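How to Remove Old Stickers From a Painted Cabinet
By Shabnam Jafri
Updated 5 April 2026

Stickers on cabinet doors come off cleanly if you soften the glue first. Pulling at them cold tears the paper and can lift the paint. Open the doors before you start and check the inner faces and the shelves as well as the front.

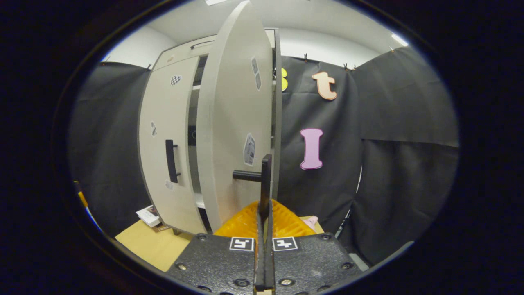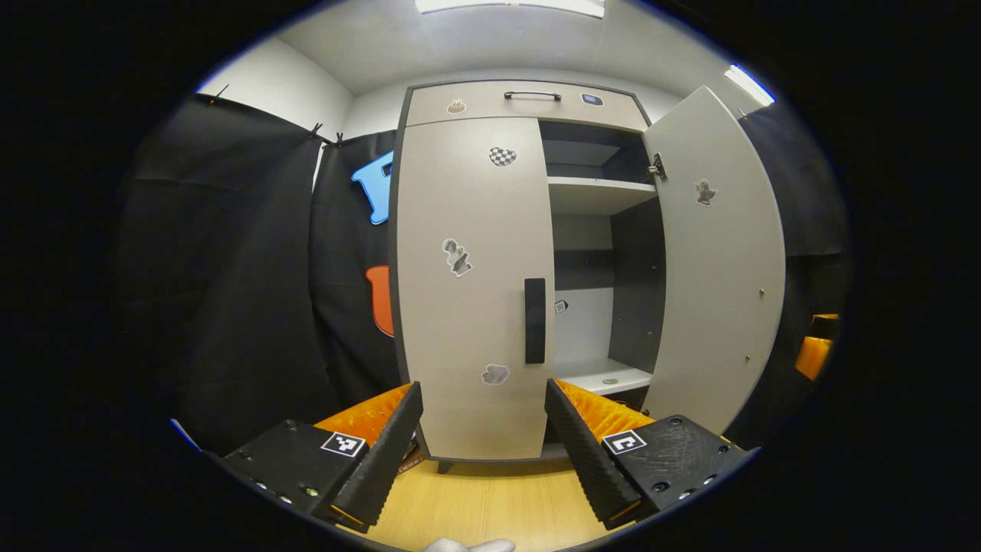

The light gray cabinet with its right door open and stickers still on the left door.

What you need
A hair dryer
A plastic scraper or an old store card
Dish soap and warm water
Cooking oil
2 soft cloths

Steps
Test the oil on a hidden spot, such as the bottom edge of a door. Wipe it off after 5 minutes and look for marks.

Set the dryer on low and warm one sticker at a time. Keep it moving.

Lift a corner with the card and peel slowly, keeping the sticker flat against the door. If it starts to tear, warm it again.

Rub a little oil on any glue that stays behind. Let it sit, then push the glue off with the card.

Wash the door with soapy water and dry it. Go around the handles too – glue and dust collect there.

Stickers that have been up for years may leave a patch of a different shade. Soap will not change that. Leave the doors open until the edges are dry.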